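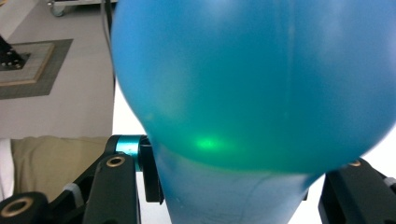 Blue bulb held by the narrow section between the two fingers of the hand-held gripper, green light showing in the lower part.

Visit report: Ileo gripper lab, Csonka site
28 Jan 2020

Purpose was to compare two hand-held grippers, the Flanus and the older Ciltlow, ahead of our purchase in October. Andor Szénási ran the bench and I took notes. Both tools use black linkage fingers with brass-colored bushings at the pivots, so the feel in the hand is similar. Differences are in the finger travel and the return spring.

Test pieces were soft, thin-walled shapes, chosen to show overgrip early. Andor set the hold time at 60 seconds and asked for 4 holds per tool, with the operator standing and the tool kept clear of the table.
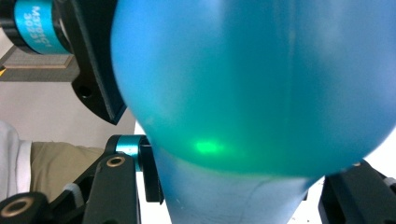
Grip point matters more than I expected. A hold on the neck leaves the dome free to swing, and the operator has to turn the wrist slowly. Taking it higher gives a steadier piece but blocks a good part of the camera view, and Isla Rennie wants that view kept for her labeling work. She would accept a shorter finger -- the Flanus set comes in one length only.

The Ciltlow weighs 300 grams more and tired the wrist by the last hold. Its trigger has less play. Ileo logs finger position on both tools through the same controller, and cable routing is the weak point on each.

Open items: price of spare pads, and whether the 145 mm bracket fits our existing camera mount. Andor will send the drawing.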